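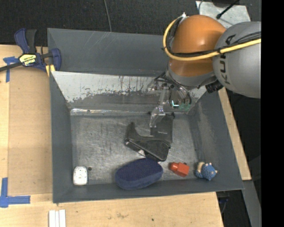 Bin picking with mixed household items: progress report to Landden
Saturday, August 2, 2025
Prepared by Nantana Boonchu

Work since the last report has been on picking from a single bin holding unlike items. We ran 341 picks with the KUKA arm on the method we call Sellen, which chooses a grasp and then checks it again just before the fingers close.

The second check has helped most with small toys and soft items. Dark, glossy items on the worn grey floor of the bin are still the main source of failed picks, and so are flat items with something lying over one edge. Items against the front wall are slow - the planner often tries 10 or more approaches before it accepts one.

Mei-kuen Choi has rewritten the wall avoidance code and cut planning time by 12 per cent. Li-hua Tam is labelling the failed picks by cause. That job is behind, as the labels from the first 30 runs had to be redone after we changed the list of causes.

The bin is now clamped at the rim, and its place on the table is checked at the start of each day.

Next steps are a second set of items, which Sze-wing Peng is choosing, and a comparison with the older Kwan method on the same layouts. We expect results from both in September. Spending is within budget and we are not asking for any change to the plan.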